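Site Visit Report: Two-Arm Sorting Demonstration at Seltora
Submitted by Natnael Negash and Jhonatan Rengifo
Introduction to Automation, Unit 4

1. Why we went

Our unit project is a small pick-and-place cell for the school lab. Before building anything we were asked to see a working setup and write down what we could use. Seltora holds an open day in December, and our instructor got our group on the list for the morning session. The session ran 70 minutes, with time for questions after.

Seltora does contract assembly of small power boards. The demonstration room is separate from the production floor, and we did not get to see the floor itself.

2. What was demonstrated

The host for our session was Percy Mosquera. He started with the problem they are working on, which is parts kitting. Boards come back from customers for repair, and someone has to pull the right parts for each job and put them in a bin before the technician starts. It is slow work and the parts are small. They call the project Grenda.

The demonstration used two arms at one table, with blue bins between them. The part being handled was the electrolytic capacitor, the round can type. Percy Mosquera said they picked it on purpose. A cylinder rolls, it can stand on end or lie flat, and a two-finger gripper has to close on it in a different way each time. The bins are lined with white paper so the black cans stand out for the camera. We had been planning to use bare bins in our cell, so we wrote that down.

The table is covered in brown paper with a grid of blue tape on it. The grid is for the people. When a bin gets bumped, whoever is running the cell can put it back in the right cell without measuring. The software has its own calibration and does not look at the tape.

3. What we recorded

We watched 33 pick attempts and kept a tally of them. In 12 of those the gripper had to try again, mostly on cans lying against the wall of a bin. Cans standing upright gave less trouble. We did not time each pick. Jhonatan tried to with his phone but lost track when the arms were both moving, so there are no cycle times in this report.

We asked how many picks they run in a normal test. The answer was 200, and they throw out the first few while the arms warm up.

4. Questions we asked

Can the arms hit each other? They can. Each arm has a zone it is allowed to be in, and a shared zone in the middle that only one can enter at a time. When one arm has the shared zone the other waits. This costs time but it was easy to follow when we watched it.

What breaks most? Cables. They rub and get pulled when the wrist turns. The answer was to leave more slack than looks neat.

Is the gripper force measured? Not on this cell. They set it by hand with a scrap part — too much and the sleeve on the can gets marked.

5. What we will change in our project

We will line our bins with white paper and tape a grid on the table. We will leave slack in the wrist cable and tie it down farther back. We are dropping the plan to run two arms at once. One arm is enough for our part count, and we do not have time to write the shared zone logic before the end of the term.

We still have to decide what to do about parts against the bin wall. Cristian Nina in our group wants to put a foam wedge along each side so the parts roll to the middle. We will test that first.

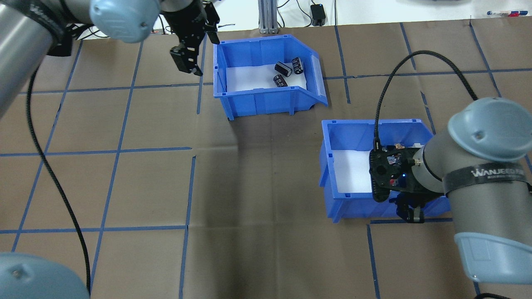

Percy Muñoz read the draft and asked whether the wedge would just move the problem, with all the cans ending up touching each other in the middle, and he wants us to try it with three cans in the bin before we cut foam for the rest.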